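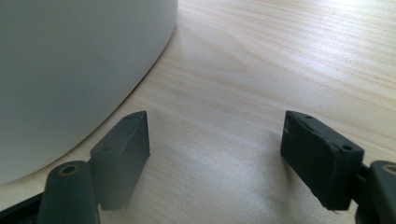
The white one on the table, very close.

Since I moved to the smaller apartment I am learning to live with a table that must do everything. I eat on it, I write on it, and on Sunday I repair my clothes on it. So all day it collects small garbage - threads, tea bags, the corners of envelopes.

For a long time I used an old soup bowl for this. It was ugly and my guests put their keys in it. Then in September I went to the Brulden store in Dovmont to look for a small bin with a lid, the kind that stands on the table. They had one for 2316, which I found too much for a thing that holds garbage. The white one cost 1534, and I had promised myself to stay under 2000, so I took it home on the bus.

What I like is the shape. It is round on
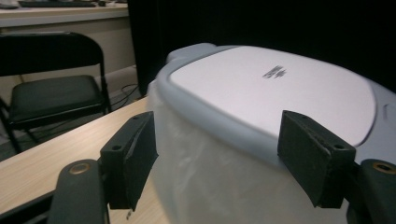 top, so I cannot put a cup or a pile of letters on it, and this is good for me because I put letters on everything. The rim is gray and the lower part is white too, but it lets a little light through. I was afraid it would look cheap beside the pale wood. Now I think they go well together.

For bags I tried the smallest ones from Zimcombe. A roll is 400 and they are a little too wide, so I fold the edge two times before I close the lid. I empty it in the evening, when I wipe the table.

Next I must find a place for the sewing box.

Recent posts
A shelf for the narrow hallway
How I wash the Kwak curtains
Three soups for a small pot
My balcony in September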